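Shelf-life dates on sliced bread are set by habit, and retailers should stop treating them as a measure of quality. Cumomdale, a regional bakery supplier, lists 14 days on its long-life white loaf. Its buyer, Consolacion Dela Peña, argues that shoppers read the figure as freshness. I think she is right, and that the category pays for it.

Of 417 loaves returned to the Brosov depot in April, roughly 50 had visible mould. The rest were sound but close to date – and were written off at full cost. Said Sqalli proposes a second price band for the last three days. Store managers dislike the extra labelling, though the work is small next to the waste.

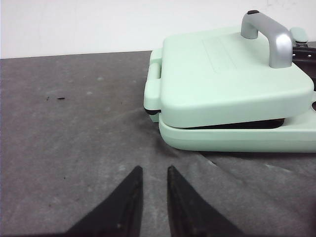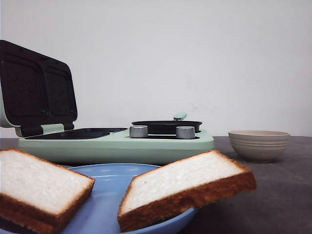

A price band needs a stated use, and toasting is the obvious one. Bread loses softness well before it becomes unfit to eat, and heat hides most of that loss. Two slices of white bread, as on the blue plate, make a reasonable unit for costing a sandwich at home. On that basis the late-date loaf competes with chilled ready-made snacks, where margins are better. Buyers should test it there first.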